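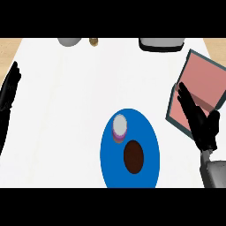 Sostdale Worksurface Coatings: Frequently Asked Questions

Last revised 11/4/21. Applies to the Detton two-part matte coating and the Courtois one-part sealer. Questions about the older Murkow line are grouped at the end.

General

What is the difference between Detton and Courtois?
Detton is a two-part coating that cures by chemical reaction. It forms a hard, pigmented film and is meant for tabletops, benches and counters that get daily use. Courtois is a clear one-part sealer that dries by evaporation. It is thinner, easier to apply and easier to damage. Courtois can be used alone on light-duty surfaces. It should not be applied over Detton, as it will not bond to the cured film.

Which surfaces can be coated?
Solid wood, plywood, MDF and previously painted surfaces that are sound and fully sanded. Melamine and high-pressure laminate can be coated with Detton only, and only after the adhesion primer. Do not coat oiled or waxed wood unless the oil or wax has been completely removed. Glass, stone and stainless steel are outside the scope of both products.

Is the coating safe for food contact?
Neither product is rated for direct food contact. A cured surface can be used for dining in the ordinary way, with plates and placemats. Do not cut or knead on it.

Why is only a matte finish offered?
Scratches and small repairs are harder to see on a matte film, and glare is lower under overhead lighting. A satin version of Detton was tested and withdrawn. The sheen varied too much between batches to allow touch-ups to match.

Preparation

How smooth does the surface need to be?
Sand to 180 grit for wood and MDF. Finer sanding reduces adhesion. On laminate, scuff with a gray abrasive pad until the factory sheen is gone everywhere, including the edges. Vacuum, wipe with a damp lint-free cloth and let the surface dry. Tack cloths are not recommended — some leave a residue that causes the film to draw back in small circles.

Do I need a primer?
MDF edges, laminate and any wood high in tannin (oak, walnut, cedar) need a primer. Softwoods with visible knots need a stain-blocking primer on the knots at minimum. Birch and maple can be coated directly.

Can I fill dents and screw holes first?
Yes. Use a two-part wood filler and sand it flush. Lightweight spackle stays soft under the film and will show as a dimple when anything heavy is set on it.

Mixing and application

What is the mixing ratio for Detton?
Four parts base to one part hardener, by volume. Stir for three minutes with a flat stick, scraping the sides and bottom, then let the mix stand for five minutes. Shaking the can introduces bubbles that will not clear in a matte product. The standard kit is 900 ml combined. If you are using part of a kit, measure both components with marked cups. Estimating the ratio by eye is the most common cause of soft film reported to us.

How long is the pot life?
95 minutes at 68°F. It is shorter in warm rooms. Once the mix starts to drag on the roller, discard it. Thinning does not restore it.

Roller, brush or spray?
A short-nap foam or microfiber roller gives the most even result on flat tops. Use a brush for edges only, and roll the edges afterward while they are still wet. Detton can be sprayed by a trained operator with supplied-air protection; see the safety data sheet. Courtois can be brushed, rolled or wiped on.

How many coats are needed?
Two coats of Detton over primer, or three over bare wood. Courtois needs three coats in all cases. White and other pale colors over dark wood may need one more. Apply thin coats. A heavy coat dries glossier than a thin one, and the difference is visible in side light.

How long should I wait between coats?
Detton: four to 16 hours at 68°F. Past 16 hours, sand lightly with 320 grit before recoating. Courtois: two hours, with no upper limit, although a light sanding is advised after one day.

Why are there lap marks in my finish?
Usually the roller was returned to an area that had begun to set. Work in full-length strips, keep a wet edge and do not go back over a strip once the next one is down. To correct lap marks, let the coat harden overnight, sand flat with 320 grit and apply one more thin coat over the entire top. Spot correction will not blend.

Curing and use

When can the surface be used?
Detton can be touched after six hours and will take light objects after one day. Full hardness is reached at seven days. Until then, do not leave rubber feet, vinyl mats or wet glasses on it. Courtois reaches full hardness at 14 days.

What temperature and humidity are required?
Between 59 and 82°F, with relative humidity under 70 percent, both during application and for the first day afterward. Cold slows the reaction and may stop it. A film that stalled in a cold garage overnight will usually finish curing if the room is warmed within a day.

How should a coated surface be cleaned?
Water with a small amount of dish soap, and a soft cloth. Do not use melamine foam erasers. They work by abrasion and leave shiny patches on a matte film. Isopropyl alcohol is acceptable on fully cured Detton for ink and marker, but it will soften Courtois.

Color

Will the white yellow over time?
The Detton hardener is aliphatic and is not expected to yellow under normal indoor light. Courtois has a slight amber tone from the start, most noticeable on maple.

Can I order a custom color?
Detton is stocked in white, bone and gray. Tint base 809 accepts standard colorants from a paint counter, up to the limit printed on the lid. Tint base 679 was discontinued in October; remaining stock is usable until its shelf date. Add colorant to the base before the hardener, never after.

Murkow products

Can Detton be applied over an old Murkow finish?
Yes, if the old finish is intact. Sand with 180 grit and test a small area first. If the test area wrinkles within one hour, the old film must be stripped.

Are Murkow hardeners interchangeable with Detton hardener?
No. The mixture will thicken but will not cure.

Who handles technical questions that are not covered on this page?
Write to Pascal Marty in product support. Include the batch number from the bottom of the can, the substrate, the room temperature and the time between coats.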